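대문 | 최근 바뀜 | 임의 문서 | 도움말

길스카 청소년 극단

길스카 청소년 극단은 길스카 시에서 활동하는 학생 뮤지컬 단체이다. 중고등학생 단원 40명으로 구성되며 해마다 한 편을 무대에 올린다. 극단 소개 책자는 '지역 최초의 학생 뮤지컬단'이라고 적고 있으나 이를 뒷받침하는 자료는 제시된 적이 없고, 더 이른 시기의 학교 공연 전단이 시립 도서관에 남아 있다.

연혁

극단은 플로델 고등학교 연극반에서 갈라져 나왔다. 분리 이유에 대해서는 설명이 엇갈린다. 극단 측은 연습 공간 부족을 들지만, 당시 학교 신문은 작품 선정을 둘러싼 다툼을 더 비중 있게 다루었다. 첫 공연은 강당이 아닌 식당에서 열렸고 반주는 피아노 한 대였다.
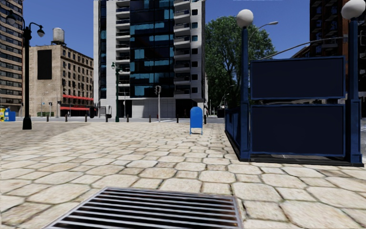
대표작 《환승》

《환승》은 미모자 할릴로비치가 대본과 연출을 맡은 2막 창작 뮤지컬이다. 막차를 놓친 학생들이 역 입구에서 밤을 보내는 이야기로, 노래 16곡이 들어 있다. 홍보물은 대본이 '전적으로 학생들의 경험에서 나왔다'고 하지만 출연자 가운데 공동 작가로 이름을 올린 사람은 없다. 2막 중반의 독창 세 곡은 줄거리와 거의 관계가 없어 재공연 때 한 곡이 빠졌다.

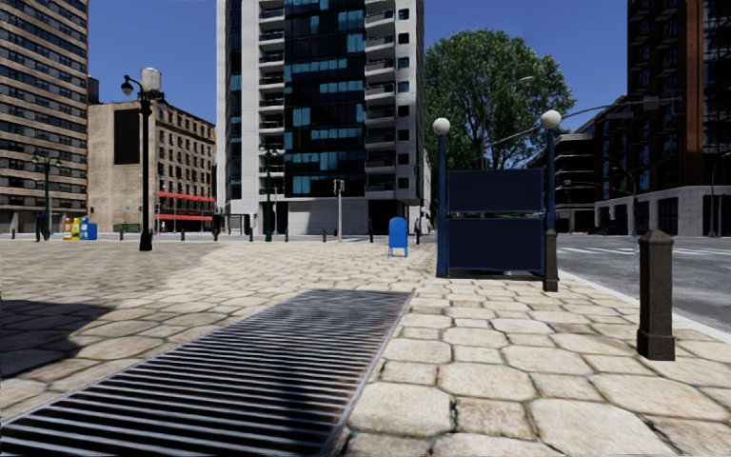 지하철역풍 입구 구조물과 볼라드가 있는 광장.

공연과 평가

9월 초연은 객석 772석의 스쿠벤트 회관에서 이루어졌다. 극단은 전 회차 매진을 발표했으나, 여기에 초대권이 얼마나 포함되었는지는 밝히지 않았다. 지역 소식지의 평은 합창을 칭찬하면서도 1막이 거의 30분은 길다고 지적했다. 관객 투표에서 받았다는 상 역시 주최가 극단 후원회여서 독립적인 평가로 보기는 어렵다.

무대 장치는 단원들이 직접 만든 것으로 알려져 있다. 다만 프로그램 뒷면에는 외부 제작소 이름이 작게 실려 있어 어디까지가 학생들의 작업인지 분명하지 않다. 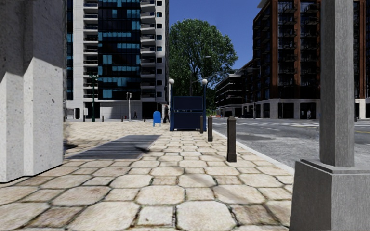 운영

재원은 입장료와 참가비이다. 참가비 면제 제도가 있으나 신청 기준은 공개되어 있지 않다. 배역은 공개 오디션으로 정하며, 졸업생은 반주와 조명에만 참여할 수 있다. 《환승》 재공연에서는 졸업생 두 명이 합창에 섰는데, 이 규정이 그때도 있었는지는 확인되지 않는다.

관련 문서
플로델 고등학교 연극반
스쿠벤트 회관
미모자 할릴로비치
창작 뮤지컬
학생 연극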